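Drunside Desk Tidy Project: spring progress report to the Pathak Fund

18th April

Hello again, and thank you for your patience, I know this one was meant to reach you in March!

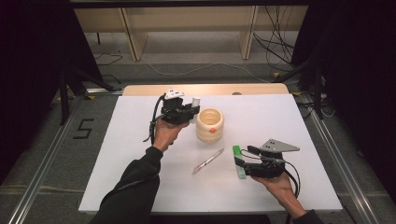

So, the short version is that we're on track with the study tables at the Drunside rooms and a bit behind at Merkarstead, and we still have money left. The longer version follows, and it's mostly about pens.

When you gave us the grant, the plan was to get 30 shared study tables into a state where a person could sit down and start working without hunting for something to write with. Each table gets a cup for pens and highlighters, a white board to work on, and a small card saying what belongs there. We've finished 11 tables at Drunside so far. That's fewer than I hoped for by now, but the first few took ages while we argued over what a table needs (I was in favor of staplers, and I lost).

The cups have been the nicest surprise. I had budgeted for plain straight ones, and then we found some cream ribbed ones, short and round with rings stacked up the side, and I like them so much more. They're low enough that a pen is easy to grab, and they look cheerful on a light wooden table. My only complaint is that dust settles between the rings, so I've added a wipe-down to the weekly list. A damp cloth does it.

Then the pens themselves. We emptied every drawer, jar and shoebox in the building and ended up with 496 pens, pencils and markers, which we tested on scrap paper over two very long afternoons. The dead ones went out. Out of what was left we put together a basic set for each cup: clear pens (the see-through kind, so you can tell how much ink is left), at least one of them red for marking up drafts, and a highlighter. Green highlighters are the favorite by a mile. I don't know why! We had plenty of yellow ones and people still went looking for the green, so I've moved some of our supply money over to buy more.

The habit of putting things back is coming along more slowly. What happens is that somebody uses a pen and a highlighter, lays them down next to the cup, and off they go. It's such a tiny thing, and by the end of the day there are pens lying at every angle on every board. We tried a printed sign in March and it did nothing at all. What has helped is making the cup part of the spot where you work. We used to keep it at the back of the table, and now it sits in the middle of the white board, close to your hands. Dropping a pen in is hardly more effort than laying it down, and the closing-up round has gone from a real chore to a few minutes with the radio on.

Merkarstead is where I have less to show. The tables there came from the old Brinilstead reading room and several of them wobble, so I didn't want to set up cups on top of something that tips when you lean on it. The legs are being fixed now. Once that's done the rest should go quickly, because the pen sets are already sorted and bagged in the supply closet, labeled by table.

On money: supplies came in a little under what we planned, mostly thanks to that big drawer clear-out. Repairs will eat up part of the difference. I'd like your okay to put $50 of what remains toward spare highlighters and caps, as the caps wander off faster than anything else we own. The receipts are in the envelope with the signed copy of this report.

Between now and the summer I want to get the Merkarstead tables finished, refill the Drunside cups once, and try a slightly wider cup on one or two of the busiest tables. I'd also like to swap the little cards for ones with a drawing of the set on them, so that younger visitors can match things up without having to read anything. If you'd like to come by and sit at one of the finished tables, please do. Mornings are quietest, and the kettle works.

Project lead, Drunside Desk Tidy Project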